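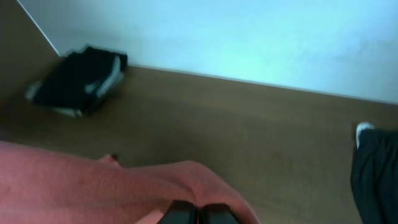

Pink cloth on the wooden floor, by the white wall.

Ye-seo Ok keeps 104 pieces of household cloth in her flat in Flestholm, and she can tell you where each of them is. Blankets are on the bottom shelf of the hall cupboard, towels above them, and everything that goes on a table sits in a drawer under the window. She began folding other people's linen for money four years ago. Before that she worked in the returns department of a bedding warehouse, where she says she learned more about cloth than she did on her textiles course.

We met on 18 June 2018 in the larger of her two rooms. There is a bed at one end and very little at the other, and it is at the bare end that she does most of her folding.

"People expect a big table," she said. "I had one. It was 300 pounds and I sold it after a year. A blanket hangs off the side of a table and pulls itself out of square while you're working on the other end. On the floor it stays where you put it."

The floor is swept before each job and wiped with a damp cloth in the mornings. She works barefoot or in socks. Her knees, she said, are fine so far, though she uses a gardening pad for anything that takes longer than a quarter of an hour.

I asked her how she starts on a piece that is in a heap. She said that most people pick it up and shake it, and that with a sheet this is perfectly all right. With anything soft or knitted she would sooner leave it lying and look for an edge.

"A knit stretches under its own weight. If you hold it up by one corner and shake, you've made that corner longer. Do it every week and in a year you've got a blanket with an ear. So I leave it down, I find an edge, and I follow the edge along with my fingers until I get to a corner. Then I go and look for the next corner. It's slow the first few times."

Pink and coral, she mentioned, are colours she gets a lot of at present. A year or two ago it was all grey. She doesn't mind which, but pale grey shows every crease when it is stacked and clients notice.

Most of the work comes from families who are moving or who have had to clear a relative's house. She is also called in by two small guest houses on the Bemwood side of town, which pay her by the shelf. The Bemwood jobs are regular and dull, she said, and she likes them for that reason. Sheets come back from the laundry already flat, and all she has to do is sort them by size and put the matching pillowcases inside.

The house clearances take more out of her. The largest so far was last November, when she and a friend went through 1,070 items over nine days. It included a loft of curtains that had been packed with the hooks still in.

"Every hook had caught on something. We sat up there with a lamp and took them out one at a time. You can't hurry that. If you pull, you've torn it, and then you have to tell somebody you've torn their mother's curtain."

Had she ever had to? "Once. A lining. She was very nice about it."

Her own method of folding is ordinary, and she was a little reluctant to call it a method. She halves the piece lengthways, halves it again, and then folds it in thirds from the short end, so that the rounded side faces out of the cupboard. Anything fluffy is left a bit loose. She smooths with the flat of the forearm, from the middle outwards, and she does it once per fold. More than that and you start to drag the top layer over the one underneath.

"I timed myself for a while. A single blanket took me 15 minutes when I started, if you include putting it away. It's quicker now, but I stopped timing it. I was rushing the corners."

She is not keen on special equipment. A client once gave her a folding board made by a firm called Pedent, and she used it for shirts until the hinge went. She keeps cardboard cut to two sizes, one for hand towels and one for pillowcases, and replaces it when it goes soft. For labels she uses brown luggage tags, written in pencil. Ink had come off on a white bedspread once during a damp spell and she has not used it since.

On vacuum bags she was firmer. She will pack things in them if she is asked to, but she tells people to open them again within a few months. Wool and thick knits come out flat, with hard lines across them, and the lines can take weeks to drop. Cotton doesn't suffer in the same way. Feather pillows she will not put in a bag at all.

We talked for a while about what people get rid of. Nearly every household, in her experience, has too many towels and not enough decent fitted sheets. Tablecloths are kept for years without being used. Baby blankets are never thrown out, and she has learned not to raise the question.

"I put them in their own box and write the name on the tag, if I've been told the name. That's all. They know what's in it."

Her most recent client, a Mr Yang, had asked her to teach his two teenage children to fold instead of doing it for them. She spent an afternoon on their living room floor with a pile of bath towels and a single double duvet cover. The duvet cover did not go well. The towels were good by the end, and one of the two has since sent her a photograph of an airing cupboard.

She would like to do more of that sort of thing. Teaching is easier on the back, for a start, and she has had an enquiry from a community hall wanting a short morning class in the autumn. She has not settled on a price. She wants to keep the groups small enough for everyone to have floor space, as she doesn't think it can be learned standing up at a row of desks.

Before I left I asked about fitted sheets, which I have never managed. She fetched one from the cupboard and laid it face down, tucked the two top corners into the two bottom ones, and turned the elastic edges in until she had a rough oblong. After that it folded like anything else. She undid it and gave it to me, and I got as far as the third corner.

"Leave it down," she said. "You keep picking it up."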